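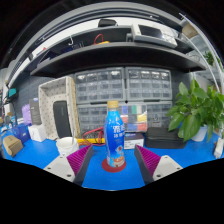 Blue bottle with a gold screw cap on a dark red coaster.

Garnness absorbent ceramic coasters: long-term review

Coasters fail in two ways. They let water through to the table, or they hold it on top until the glass picks up the coaster and drops it on the way to your mouth. The second failure is more common in hard, non-absorbent designs such as glazed tile, lacquered wood and silicone without ridges. The Garnness set is meant to deal with both by using an unglazed ceramic body on a thin cork base. I have used a set of six on a dining table and a desk since last July.

Construction

Each coaster is a 4-inch disk, flat on top, with no rim. The edge is slightly rounded, with no mold line that I could find by touch. The cork is glued over the full base and stops just short of the edge, so it doesn't wick moisture from a wet table. Glue coverage on five of the six was even. The sixth had a dry spot the size of a dime, and the cork there has started to lift. Garnness sent a replacement after one email and did not ask for the old one back.

Thickness is consistent within the set. Stacked, the coasters stand straight. They come with a steel wire holder that scratched the tabletop the first time I slid it, so put felt on it or leave it in the box.

Absorption

I weighed each coaster dry on a kitchen scale, poured water on slowly from a measuring spoon, and stopped when the surface stayed shiny for a full minute. All six took between two and three teaspoons. A pint glass of ice water in a humid room can shed more than that over a long afternoon, and on two such days the coaster was saturated by evening. Water then ran off the edge. With no rim there is nothing to hold it.

For shorter use, absorption is good. A cold can leaves a damp ring that fades in a few minutes. Lift-off, where the coaster sticks to the glass, happened only when the surface was saturated.

Drying takes longer than the box claims. Stood on edge in a dish rack, a soaked coaster was back to its dry weight the next morning. Left flat on the table it took most of a second day. If you run one glass after another, rotate between two coasters.

Stains

Plain water leaves no mark. Coffee and red wine do, since an open surface takes in whatever lands on it. I followed the care card: warm water, baking soda, soft brush, no dish soap. Coffee came out almost completely. Wine left a gray shadow that is still there. The darker colors hide this much better than the sand and off-white ones, and I would not buy the pale colors for anything except water.

Do not put them in the dishwasher. The card says this twice and the glue on the cork is the reason.

Heat

A mug of fresh tea is fine. The ceramic warms through slowly, and the cork keeps the table below it cool. These are not trivets, and the manufacturer does not sell them as such. I did not test with cookware.

Grip

On a smooth tabletop the cork holds well when dry. With a film of water under it, the coaster slides at a light push. Tall, narrow bottles are steady on the flat surface, as are wide tumblers. Stemmed glasses with a slightly domed foot rock a little, and I noticed the same rocking on every flat coaster I compared.

Compared with the others

The Mesberg slate set is cheaper and looks better on a dark table. It absorbs almost nothing, and its felt dots come off within weeks. The Evico silicone set can go in the dishwasher and has a raised rim that contains spills, but it collects lint and sticks to cold glasses. For a patio or a house with small children, the Evico is the better choice. Zofia Kołodziej, who reviewed the earlier Garnness version for this site, had trouble with the edge chipping. The current edge is more rounded, and mine have survived one drop each onto a wood floor without damage.

Verdict

Good absorption for normal use, slow drying, weak stain resistance in pale colors, a holder that should be redesigned. Buy the darker set, and get more coasters than you have chairs.

Updated 1st May: replacement coaster still flat, no lifting at the cork.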